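Polling place access checklist — Baluyot Hall, Uren ward
June
By Loredana Gatti
Filed under: Local Democracy, Elections
4 comments | 76 shares

Registered voters: 1,052. Postal votes issued: 378.

Step-free entrance — pass. Ramp rail is loose at the top bracket, report to landlord.
Main door held open without wedge — fail. Closer needs adjusting.
Clear route to booths, wheelchair width — pass.
Low-level booth — pass, but put it nearer the wall.
Seating for voters who can't queue — pass. 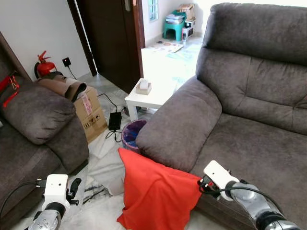 Sihan Kang asked whether party tellers could stand inside the porch if it rains. They can, as long as they keep clear of the door and don't hold up voters.

Ballot box seals, spare set — pass.
Large-print notice — fail. Old version, reorder from Flornen.
Fire exit unlocked during polling hours — pass. Check again at 6.30am.
Lighting over booths — one tube out, second from left.

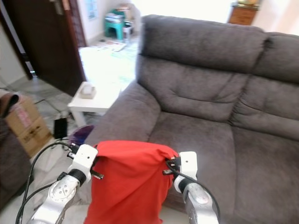

Who signs the sheet on the morning of the poll?
The presiding officer, before the doors open at 7am.

Recheck of door closer and notice: Pacita Barredo.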